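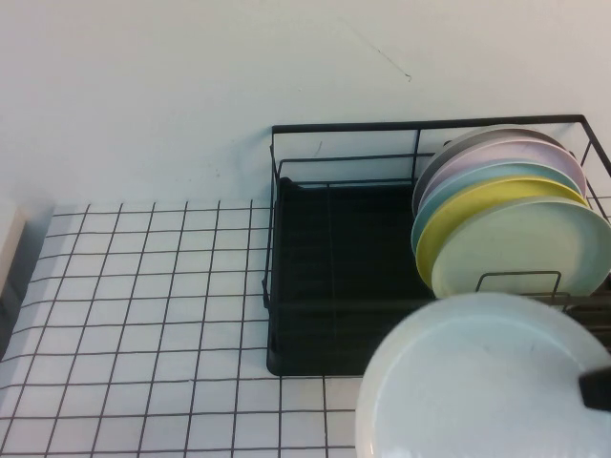
Dish rack station, fixed camera. White plate in the gripper, five colored plates already standing in the rack.

Gripper Trials: Plates and Racks
2023-08-01

We use cookies to remember your settings and measure visits. Accept | Decline | Manage preferences

This gallery goes with our comparison of two parallel grippers on kitchen tasks, the Storov and the Rønning. Both were run on the same arm with the same Kumoder controller, and the finger pads were swapped only when they wore through. Over the whole trial we logged 873 placements, 382 of them on the plate task.

Plates turned out harder than cups or bowls. The rim is thin, the face is wide, and a small error in wrist angle shows up as a large error at the far edge. The rack makes it worse — the wires leave little room on either side of a slot.

Notes on the plate station

The order from the back is gray, pink, light blue, yellow, mint green. We kept that order for every run so that logs from the two grippers could be compared side by side. The white plate goes last, in front of the mint green one.

The counter is white tile with dark gray grout. The grid is handy when checking camera alignment by eye, but a white plate over white tile gave our first segmentation settings a lot of trouble. We raised the exposure threshold by 19 percent and left it there for the rest of the plate runs.

The Storov held its grip angle better over long sessions. The Rønning was faster to close and easier to clean. With the stock pads, both let plates rotate slightly during the move to the rack. The softer Clesia pads cut this down a good deal, though they picked up dust and had to be wiped between batches.

Controller settings were the same for both — force limit at the lower preset, approach speed at 2 on the Kumoder scale. Raising the speed saved little time and led to more contact with the wires.

Cutlery and mugs are planned for November, with the same arm and the same rack.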